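4.2 Shadow as a height cue

Wrist view only for this part. The policy gets no depth, so close to the table it has to guess height from whatever the picture offers. Our guess going in: mostly the shadow the gripper throws under itself. Wide and soft means still high up. Tight and dark means nearly touching. We trained two versions on the same 500 demonstrations from the Poltivell set, one as is, one with the shadow band blurred out, and ran both with the lights fixed overhead (Fig. 3).

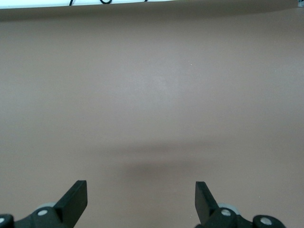 Fingers stay open on the way down, same start pose every run. The plain version stopped within 6 mm of the target height, the blurred one within 12 mm, and it tended to stop too high. Same paper for all runs, we did not swap covers. Would of liked a glossy one too, no time.

The second check was with objects out, two arms mounted, only one allowed to move. Object shadows fall to one side and could confuse the cue. Distances between objects were changed by hand between runs, not measured. Error grew a little near the gray cube and hardly at all near the blue piece. We dont have a good account of that; size may matter, or color.

Figure 3. Setup for the height-cue tests, wrist view and workspace view.

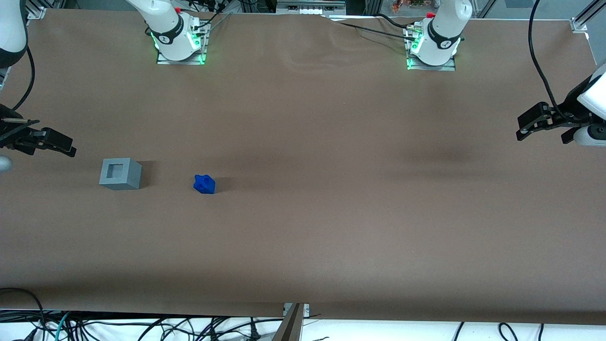
Quentin Texier objected, on reading a draft, that blurring takes away texture along with the shadow, so the gap can't be put down to shadow alone. Fair. A control with the blur moved to a shadow-free patch of the same size is running now on the Husar code, and the numbers go in Table 2 once it finishes.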